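Honeylyn Salazar keeps her front door propped open most mornings, so by the time I had found a place to leave my bicycle she was already calling down the hall to ask whether I took milk. She has run the reuse table at Matubbar for 3 years, and before that she spent a long stretch doing the books for a bakery in Wesetport, a job she still speaks of fondly - mostly on account of the rolls.

I had come to talk about bottles. Old newspapers too, and jar lids, and all the other bits and pieces that pile up beside a kitchen sink, but bottles first, because that is where Honeylyn always starts.

"People think they have to bring me something nice," she said, settling into the chair by the window. "They apologize! They come in with a bag and say sorry, it's only old water bottles. And I tell them, that's exactly what I want, give me the bag."

The bags go to a long table where everything gets looked over by hand. Her partner in all this is Máté Vida, who came along in March to drop off some magazines and stayed until supper. He is the quieter of the two, and he had been folding newspaper the whole time we talked.

"I like the paper best," he told me. "You spread it out to work on and then you end up reading it. I lose half an hour that way, easily."

Honeylyn laughed at that and said it was more like 2 hours. She is fussier than he is about sorting. Caps stay on until she has had a look at them, labels stay on too, and a bottle with a few dents in it is as welcome as a smooth one.

"The dents don't bother me at all," she said. "If I'm cutting it down for seedlings, what do I care about a crease?"
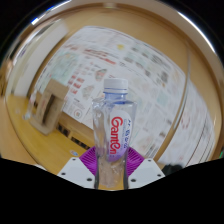
She starts her tomatoes that way every spring, and last year she gave away so many that a neighbor in Huvetholm asked her, very politely, to stop. The tops make good funnels. The bottoms hold screws, or paintbrushes, or the buttons her sister mails her in envelopes from Dukano.

I asked whether she ever throws anything out. She thought about it for a good while, long enough for Máté to look up from his folding.

"Lids that don't fit anything," she said at last. "And even those I keep for a month or so, in case the jar shows up."

Then she went to see about more coffee, and Máté handed me a stack of newspaper and showed me where to make the first fold.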